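Vostden residents told to live with new street names a little longer

10 October 2022

The town of Vostden has been getting by with two sets of street names since July, and it will go on doing so at least through the winter after the council voted to put off a final decision on which set to keep.

The trouble began when the council hired Woline, a mapping firm, to tidy up the town's address list. Vostden had three Mill Streets, none of them near a mill, and a Second Avenue that came before First. Woline renamed 70 streets, and new signs went up over the summer.

The old signs were supposed to come down the same week. The contract for taking them down was never put out to bid, so many corners now carry both. Drivers on the north side can turn off Gashaw Road onto a street that is Orchard Lane from the east and Commerce Way from the west. There is no orchard. There is not much commerce, either.

The town clerk's office has received 641 written complaints, more than the number of people who voted in the last council election. Most are about late mail. A few are about the new names themselves, in particular Pleasant Court, which faces the sewage plant and used to be called Plant Road.

A petition to bring back the old names drew 2,328 signatures. The council accepted it, then sent it back to be checked, on the grounds that signers had given addresses under both systems and some of them may live on streets that no longer exist.

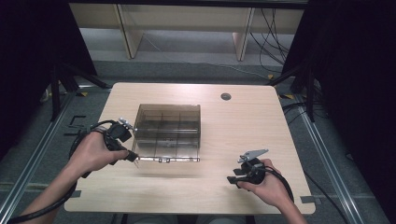
Home businesses say they have had the worst of it, with customers ordering from one address and sending returns to another. Urnine, the delivery company that covers most of the town, said its drivers have been told to go by house color where possible.

Replacing the old signs would cost $168 each. Removing the new ones would cost the same, a coincidence the council discussed for much of the evening.

Members then agreed to ask for a study. The firm best placed to carry it out, according to the meeting papers, is Woline.

Comments on the study may be mailed to Town Hall, which is on Main Street or Civic Drive.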